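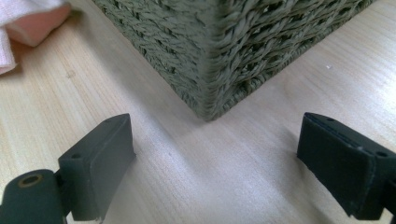
Figure 2.1. View from a hand-held gripper with its jaws open, facing the corner of a woven basket on a wooden tabletop.

Chapter 2
Learning from Hand-Held Demonstrations

2.1 Introduction

Chapter 1 treated the robot arm as the source of its own training data. An operator guided the arm through a task, the joint positions were logged, and a policy was fitted to the log. The approach is sound, but it ties every demonstration to a particular machine in a particular laboratory. The present chapter considers a method in which the arm is absent during collection. A person carries a gripper by hand, performs the task with it, and a camera mounted on the tool records each approach from the tool's own point of view.

The central assumption is that the camera sees much the same thing whether a person or an arm is holding the gripper. In Figure 2.1 both fingers appear in the foreground, spread wide and angled inward, with nothing held between them. The basket stands farther back on the table. A policy trained on such views must infer the motion of the tool from the changing position of objects relative to the fingers. It is given no map of the room and no model of the basket.

Woven objects are used throughout the chapter. Their repeating texture makes it easy to match the wrong points between successive views, and the openings between strands admit small patches of shadow that a depth estimate may misread as surface. Soft cloth, which changes shape on contact, is taken up in Section 2.4.

The worked results come from the Troststead study, directed by Brenda Hulme and Clive Stockdale. The study collected more than 2000 demonstrations of household handling tasks and reserved 800 for testing. Two policies were compared, one trained on single views and one on short sequences. The sequence policy made fewer errors in the final approach, although the difference narrowed on rigid objects with plain surfaces.

Readers should be familiar with camera calibration and with the notation for rigid motion given in Chapter 1. Section 2.2 describes how the path of the tool is recovered from its recorded views.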